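Kitchen tips borrowed from a robot (yes, really)

Posted November 3, 2020

Every so often a research paper turns out to be better kitchen reading than half the cookbooks on my shelf, and the one my neighbour's daughter passed along in June has changed how I set up my bench! It comes out of a group led by Duyên Thân, and the method has a name, Drandomport, that I still can't say without slowing down.

The idea is easy enough to follow. They teach a two-handed robot to do counter jobs (picking up a vegetable, putting it in a bowl, moving the bowl out of the way) in a simulated kitchen. A person does each job a few times with the controls. Then the computer takes those goes and replays them with everything shuffled: the bowl a bit to the left, the vegetable turned on an angle, a different colour of benchtop. Replays that end with the job done are kept and the duds are thrown out. From 3 human goes at each task they built up 1000 practice runs, and the robot learned from the lot. 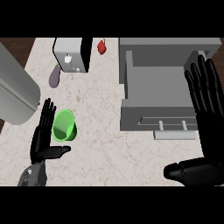 What got me was the section on where the failures came from. They tested 300 layouts with things placed any old how, then another 300 with one small rule added, which was to keep a clear patch of counter between the two hands. Same robot, same training. Nearly all of the difference came down to reaching over things. I read that bit standing at my own bench with the kettle, the bread bin and a colander all parked exactly where I chop, and I felt quite told off.

So, some tips I've pinched and tried at home.

Keep a landing patch. Pick a spot in front of you, about as wide as your chopping board, where nothing is allowed to live. Jars, mail, keys, all of it goes somewhere else. Wipe it down before you start cooking and again when the pot goes on.

Give each hand a side. In the paper, whichever hand is closer to a thing picks it up, and passing from one hand to the other is a step of its own. I'm right-handed, so my scraps bowl is now on the left and the knife and board are on the right. No more crossing my arms over a sharp blade to get rid of an onion skin!

Put the bowl down before the vegetables come out. The robot did better when the bowl was already in its final place. It works a treat for salads, and it's marvellous with kids helping.

Turn long vegetables before you grab them. Eggplants and zucchini roll when you pinch them at the end. The simulated hands did best gripping across the middle with the thumb opposite the fingers, and so do I.

Practise from a messy start. This is my favourite. Lærke Thoroddsen, one of the authors, writes that a robot trained on a single tidy layout was hopeless as soon as the bowl moved. I've been teaching my nephew to make an omelette, and now I move the eggs and the whisk somewhere new each time. He grumbles, but last week he cooked one at his nan's place without asking where a single thing was.

A caution if you go looking for the paper: the results I've quoted are all from simulation, and the authors say plainly that trials on a real bench are still to come. I can't wait to see how they go with a wet capsicum.

Clyde Doucet wrote in after my last page to ask about getting turmeric out of a white benchtop. Bicarb paste, ten minutes, soft cloth, and test a corner first. If yours is marble, skip the lemon juice altogether.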